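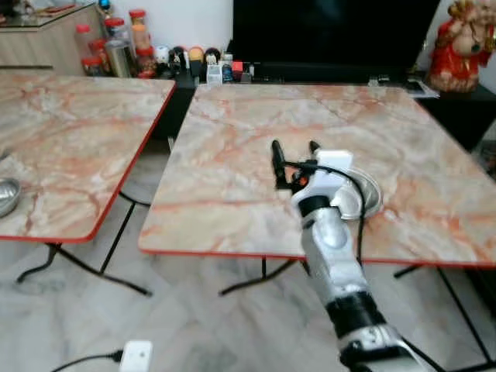 *The arm over the folding tables, with the silver lid.*

Triton wanted the lid again.

"Left table, far corner," Kiros Asfaw read off the laptop. "Then a reset, then from the bowl side." He loved the lid. It was round and shiny and had almost nothing to hold on to, and every time he brought the fingers down to it he had to find the rim all over again, as if he'd never met it before!

He had been teaching since seven that Sunday morning. Truvuven paid by the good episode, and the target for September was 4000. The living room was perfect for it, he'd told them on the phone: two tables with a gap between them (a gap is wonderful, things fall toward it and you have to think), plus a whole cabinet of his aunt's treasures along the wall for background. Jars, figurines, the big television. A learner that grew up in an empty lab would be lost in a room like this one.

"Is it learning now?" his aunt called from the kitchen.

"No, now it's only watching. It learns tonight."

"Like you at school."

He laughed and moved his hands, and the arm moved with them. That part still thrilled him. He'd done 600 episodes and he still got a little jump in the chest when the fingers opened because his own had opened.
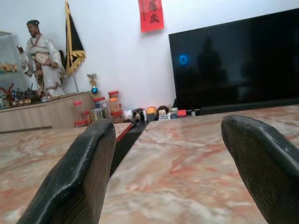
He brought the wrist low and stopped for a moment to look at the room from down there. His aunt's bearded gentleman in the long robe stood over everything like a teacher on exam day. As a boy Kiros had been afraid to steal candied fruit in front of him. Now he found himself nodding at the statue before each take, and he wondered whether some trace of the nod got into the data, a tiny dip before every reach that a machine in another country would copy without knowing who it was greeting.

He typed that into the notes field, for fun. *Operator bows slightly. Keep?*

The answer came from Blöndal, who reviewed the batches and hardly ever wrote more than a number. *Saw it in the last 200. Thought it was lag. Keep it.*

Kiros read this twice and went to show his aunt, who wiped her hands on her apron and came out to see for herself. She studied the arm for a long while.

"Can I do one?"

Nothing in the Ferkska handbook said she couldn't. He gave her the controls, set her elbows right and started the recording. She went at the lid much too fast, knocked it sideways, said a word he'd never heard from her, then chased it over the marble pattern and pinned it against the table edge with one finger, a move he wouldn't have thought of in a year.

"Bad?" she asked.

"That was fantastic! Do it again, exactly like that."

"I don't know how I did it."

"Then do it some other way," he said, and pressed record.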